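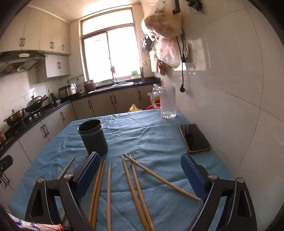 Mum says wooden chopsticks should never be kept standing up in a cup, is she right?

Triketau
Posted March 13, 2018

She came to stay and brought it up at every single meal, so now I need other opinions! We have a pile of plain light brown wooden chopsticks, nothing fancy, and they live in a dark cup with a wide opening that sits on the kitchen table. I wash them, give them a quick wipe with the tea towel and plonk them straight back in the cup. Mum reckons the ends at the bottom never dry properly and I'm going to poison the whole family. She wants them laid flat in a drawer, but our kitchen is one of those long narrow ones and the drawers are already full of everything else we own.

At the moment my system (if you can call it that) is to tip the lot out on the tablecloth after washing and leave them spread out until somebody needs the table.
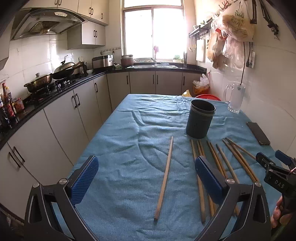

Then back in the cup they go, usually just before dinner. It works okay except the cloth gets damp and creased, and I'm forever washing and ironing it (well, washing it). They also never seem to match any more, some have gone darker than others at the tips and I can't tell if that's soy sauce or the start of something nasty.

So is the cup fine if they've had a proper airing first? And how do you know when a wooden pair has had it? I don't want to go plastic, they're too slippery for noodles and my youngest flings them everywhere.

Rocío Llorente

Cup is fine, your mum is half right. It's putting them away damp that does the damage, so your spreading out bit is good, just do it on a cake rack and save your tablecloth! I leave mine out overnight and they go in the jar in the morning, eating end up. Have a look at the bottom of the cup too while you're at it. Mine had a ring of grey gunk in it the first time I checked and I was horrified, all that fuss over the chopsticks and I'd never once washed the jar.

For the dark tips, smell them. If it's a musty smell, bin them. If they just smell of wood or last night's dinner they're probably only stained. Anything furry, splintery or with a crack you can feel with your fingernail goes out as well. I bought a bundle for 10 dollars in December and still have spares in the packet.

Paracha

just put them in the dishwasher

Atif Tarar

Please don't put them in the dishwasher, at least not plain wooden ones. I wrecked a lovely set that way, they came out rough and a couple had bent like bananas.

I wash by hand in hot soapy water, never leave them soaking in the sink, rinse, then dry each one with a clean towel before it gets any air time. A wet tea towel just moves the water about. If you've got a sunny windowsill, 40 minutes there does more than half a day in a heap. Also sort out the colour thing by pairing them up when they're dry and putting a rubber band on each pair, my kids quite like that job.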